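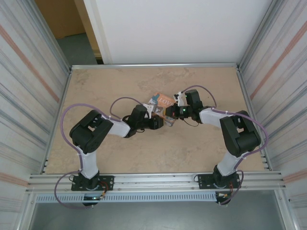 *그림 3-1. 흰 벽으로 삼면을 두른 베이지색 상판과 작은 책*

## 3장. 작은 책 손질하기

2장까지 마치셨다면 이제 가장 즐거운 순서예요! 이 장에서는 Itton 탁상 부스에서 문고본이나 얇은 소책자를 펼치고, 닦고, 투명 커버를 씌우고, 눌러 두는 방법을 다룹니다. 큰 책은 4장에 따로 있어요. 그런데 작은 책부터 해 보시길 꼭 권합니다. 손에 쏙 들어오는 책 한 권이 말끔해지는 데 커피 한 잔 마실 시간이면 충분하고, 한 권 끝내고 나면 책장에서 다음 책을 찾고 있는 자신을 발견하게 되거든요.

### 3.1 이 장에서 쓰는 것

- Itton 탁상 부스(상판과 벽 조립이 끝난 상태)
- Kurnamis 투명 커버 용지, 소형
- Rera 부드러운 솔
- Rera 마른 천 두 장
- 뼈주걱 또는 모서리가 둥근 플라스틱 주걱
- 자, 연필, 가위
- 누름판 한 쌍과 묵직한 책 몇 권

커버 용지는 세로 185mm 이하의 책에 맞는 소형을 기준으로 설명합니다. 책이 이보다 크면 부록의 재단표에서 용지 크기를 먼저 찾아 주세요. 뼈주걱은 상자에 들어 있지 않습니다. 집에 있는 버터나이프로 대신하고 싶은 마음은 잘 알지만, 표지에 줄이 생기기 쉬우니 참아 주세요.

### 3.2 자리 준비하기

1. 상판을 마른 천으로 닦습니다. 벽과 만나는 안쪽 구석부터 시작해서 앞쪽으로 쓸어 내면 먼지가 한 번에 모여요.
2. 마른 천을 뒤집어 한 번 더 닦습니다.
3. 손을 씻고 완전히 말립니다. 핸드크림은 작업이 끝난 뒤에 바르세요.
4. 음료와 간식은 다른 탁자로 옮깁니다.
5. 조명을 켜고, 책을 놓을 자리에 손을 올려 그림자를 확인합니다. 그림자가 진하면 조명 방향을 조금 바꿉니다.

> **참고** 얼룩무늬가 있는 상판에서는 작은 부스러기가 눈에 잘 띄지 않습니다. 손바닥으로 가볍게 쓸어 보면 금방 알 수 있어요. 까슬한 느낌이 나면 1번으로 돌아갑니다.

> **주의** 물티슈로 상판을 닦은 직후에는 책을 올리지 마세요. 겉보기에 말라 보여도 종이는 습기를 무척 잘 빨아들입니다.

### 3.3 책 살펴보기

급한 마음에 바로 솔부터 드는 분이 많은데, 살펴보는 시간도 정말 재미있습니다. 책갈피로 쓴 영수증이나 누가 접어 둔 귀퉁이, 연필로 적은 한 줄이 나올 때도 있어요!

1. 책을 상판 가운데에 앞표지가 위로 오게 놓습니다.
2. 표지의 네 모서리를 봅니다. 벌어지거나 말린 곳이 있으면 수첩에 적어 둡니다.
3. 책을 양손으로 들고 책등을 눈높이에서 봅니다. 세로로 금이 가 있다면 3.4의 펼치기 순서를 더 천천히 진행하세요.
4. 책배 쪽을 엄지로 가볍게 훑으며 끼어 있는 종이를 찾습니다.
5. 빠진 쪽이나 떨어지려는 쪽이 있는지 확인합니다.
6. 표지의 색이 손끝에 묻어나는지 눈에 띄지 않는 구석을 마른 천으로 살짝 눌러 봅니다.

6번에서 색이 묻어났다면 닦기 단계(3.5)는 건너뛰고 커버만 씌웁니다. 주황이나 청록처럼 진한 색을 넓게 쓴 표지는 꼭 확인해 주세요. 이런 표지는 커버를 씌웠을 때 색이 참 예쁘게 살아나니, 조금 번거로워도 해 볼 만합니다.

끼어 있던 종이는 원래 쪽수를 적은 메모와 함께 봉투에 넣어 둡니다. 다 끝나고 제자리에 돌려놓을지 말지는 취향의 문제예요.

### 3.4 책 펼치기

새 책이든 오래된 책이든 책등을 풀어 주면 읽을 때 느낌이 확 달라집니다. 책을 한가운데부터 쫙 꺾어 펴는 습관이 있다면 이번에 바꿔 보세요.

1. 책등을 상판에 대고 책을 똑바로 세웁니다.
2. 앞표지를 천천히 내려 상판에 눕힙니다. 본문은 손으로 계속 세워 둡니다.
3. 뒤표지도 같은 방법으로 눕힙니다.
4. 앞에서 몇 장을 넘겨 눕히고, 안쪽 여백을 손가락으로 위에서 아래로 한 번 쓸어 줍니다.
5. 뒤에서도 같은 수만큼 넘겨 눕히고 쓸어 줍니다.
6. 앞뒤를 번갈아 가며 가운데까지 옵니다.
7. 책을 덮고 잠시 그대로 둡니다.

본문이 87쪽쯤 되는 얇은 책이라면 앞뒤로 몇 번만 오가도 가운데에 닿습니다. 실이나 철심으로 가운데를 묶은 소책자는 4번부터 6번까지를 생략하고, 가운데 쪽만 펼쳐 접힌 선을 따라 가볍게 쓸어 주세요.

> **주의** 펼치는 도중에 '뚝' 소리가 나면 바로 멈추세요. 풀이 굳은 책입니다. 덮어서 누름판 사이에 두고, 더 펼치지 않는 편이 좋습니다.

### 3.5 먼지 털고 닦기

Rera 솔을 처음 써 보는 분은 여기서 놀라실 거예요. 힘을 거의 주지 않았는데도 책머리에 앉은 먼지가 스르르 밀려 나옵니다.

1. 책을 꼭 닫아 한 손으로 쥡니다.
2. 책머리를 책등 쪽에서 책배 쪽으로 솔질합니다. 반대 방향으로는 하지 않습니다.
3. 책배와 책 아랫면도 한 방향으로 솔질합니다.
4. 상판에 떨어진 먼지를 천으로 걷어 냅니다.
5. 표지를 마른 천으로 가운데에서 바깥으로 닦습니다.
6. 책등은 위에서 아래로 한 번만 닦습니다.

| 표지 상태 | 사용할 것 | 방법 |
|---|---|---|
| 코팅된 매끈한 표지 | 마른 천 | 가운데에서 바깥으로 |
| 코팅 없는 종이 표지 | 솔만 | 결을 따라 한 방향 |
| 천 표지 | 솔만 | 짧게 여러 번 |
| 색이 묻어나는 표지 | 없음 | 커버만 씌움 |

> **참고** 천에 먼지가 묻은 면은 다시 책에 대지 마세요. 접어서 깨끗한 면을 꺼내 쓰면 천 두 장으로 꽤 여러 권을 닦을 수 있습니다.

연필 자국은 지우개로 지울 수 있지만, 이 설명서에서는 권하지 않아요. 밑줄에도 읽은 사람의 시간이 담겨 있으니까요. 정 거슬린다면 먼저 구석에 있는 자국 하나만 시험해 보세요.

### 3.6 투명 커버 씌우기

드디어 커버입니다! Kurnamis 소형 용지의 가로 길이는 거의 31cm이고, 대부분의 문고본은 양쪽 날개까지 넉넉하게 나옵니다. 아래 순서는 접착제를 쓰지 않는 방식이라 마음에 들지 않으면 몇 번이고 다시 해도 됩니다.

1. 용지를 상판에 펴고, 말리는 쪽이 아래로 가도록 뒤집습니다.
2. 책을 펼쳐 용지 가운데에 올립니다. 위아래 여백이 같아지게 맞춥니다.
3. 책 위아래 끝을 따라 연필로 작은 점을 찍습니다. 선을 길게 긋지 마세요.
4. 책을 내려놓고, 점을 이어 위아래를 접습니다.
5. 접은 선을 주걱으로 눌러 줍니다. 가운데에서 시작해 양 끝으로 밀어 냅니다.
6. 책을 다시 올리고 앞표지를 왼쪽 접힌 틈에 끼울 준비를 합니다. 오른쪽으로 넘기는 책은 방향을 반대로 하세요.
7. 날개를 표지 안쪽으로 접어 넣고, 표지 끝을 틈에 밀어 넣습니다.
8. 책을 덮은 상태에서 반대쪽 날개의 길이를 가늠합니다.
9. 반대쪽 표지를 끼웁니다.
10. 책을 두세 번 여닫아 봅니다.

10번에서 표지가 뻣뻣하게 당기면 8번을 책을 편 채로 했을 가능성이 큽니다. 한쪽 날개를 빼서 살짝 느슨하게 다시 접으면 금방 해결돼요. 반대로 커버가 헐렁하게 돌아다니면 날개 접은 선을 조금 안쪽으로 옮깁니다.

용지 아래에 먼지가 들어가면 투명한 만큼 눈에 잘 띕니다. 끼우기 직전에 표지를 솔로 한 번만 더 쓸어 주세요. 이 한 번이 완성도를 정말 많이 바꿉니다.

> **주의** 가위나 칼로 날개를 다듬을 때는 책을 먼저 상판 밖으로 치웁니다. 칼을 쓴다면 반드시 재단 매트를 까세요. 상판에 난 칼자국은 보증 대상이 아닙니다.

### 3.7 눌러 두기

1. 누름판 한 장을 상판 안쪽에 놓습니다.
2. 책을 올리되 책등이 판 밖으로 살짝 나오게 합니다.
3. 나머지 누름판을 덮습니다.
4. 묵직한 책을 올립니다. 무게가 한쪽으로 쏠리지 않게 하세요.
5. 하룻밤 둡니다.

실내 온도는 22℃ 안팎이 좋습니다. 난방기 바로 옆이나 창가에 부스를 두었다면 누르는 동안만이라도 자리를 옮겨 주세요. 2월처럼 공기가 바싹 마른 때에는 커버 용지에 정전기가 생겨 먼지가 달라붙기도 하는데, 용지를 꺼내 상판 위에 잠시 펼쳐 두었다가 쓰면 한결 낫습니다.

누름판은 Papadakis 제품도 함께 쓸 수 있습니다. 두께가 조금 다르니 위판과 아래판을 섞지 말고 같은 것끼리 짝지어 쓰세요.

### 3.8 잘 안될 때

**커버의 접은 선이 자꾸 벌어져요.**
주걱질이 약한 경우가 많습니다. 접은 선 위에 얇은 종이를 한 장 대고 다시 눌러 보세요.

**책이 평평하게 닫히지 않아요.**
끼어 있는 종이가 남아 있는지 먼저 봅니다. 없다면 3.7을 한 번 더 반복합니다.

**책에서 냄새가 나요.**
책을 부채꼴로 벌려 바람이 통하는 그늘에 세워 둡니다. 향이 나는 제품은 종이에 뿌리지 마세요.

**커버를 씌우니 표지가 번들거려요.**
용지의 앞뒤가 바뀌었을 수 있습니다. 무광 면이 바깥으로 오게 다시 씌우면 표지 색이 차분하게 보입니다. 저희는 무광 쪽을 무척 좋아하지만, 반짝이는 쪽이 더 어울리는 책도 분명히 있어요!

### 3.9 정리하기

1. 남은 용지는 돌돌 말아 통에 넣습니다. 접어 두면 자국이 남습니다.
2. 솔은 창밖이나 쓰레기통 위에서 털고, 털이 위로 가게 세워 둡니다.
3. 천은 미지근한 물에 빨아 말립니다. 섬유 유연제는 넣지 않습니다.
4. 상판을 다시 한번 닦습니다.

큰 판형의 책과 양장본은 4장으로 이어집니다. 재단 매트를 미리 준비해 두세요.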